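La estantería vacía

¡Por fin tenía pared, y la pared tenía estantería! Blanca, altísima, llena de huecos, comprada en Flidura y traída en 2 viajes por la cuesta de Orkon. Me senté en el borde de la cama a mirarla como quien mira el mar. Todo estaba por decidir, y eso me parecía un lujo enorme.

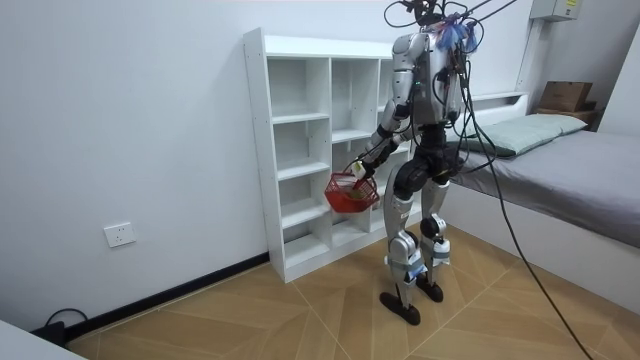

Los libros seguían en casa de mi hermana, y la vajilla también, así que para estrenarla solo contaba con la fruta del mercado. ¡Pues con fruta! Pensé en mi abuela, que guardaba las manzanas en el armario de las sábanas y perfumaba con ellas todo el invierno. Probé arriba, probé abajo, me alejé hasta la puerta, volví corriendo. Una pera tumbada pedía un hueco ancho, para ella sola; la manzana roja quedaba preciosa en uno más pequeño, casi en el rincón.

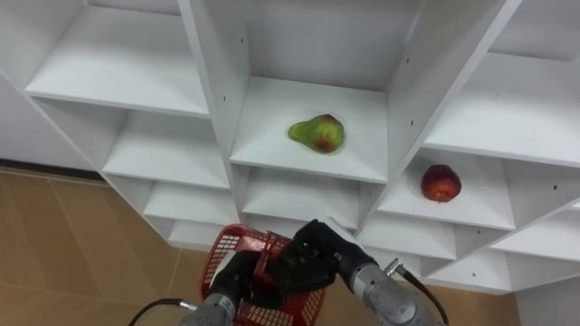
Aquella tarde de junio no hice nada más. Merendé pan, abrí la ventana y fui repartiendo en voz alta los demás huecos: este para las novelas, aquel para la radio, el de arriba para los sombreros que pensaba comprarme. Cuando llamó mi hermana, preguntando si ya me había instalado, le dije que sí, ¡que viniera a cenar!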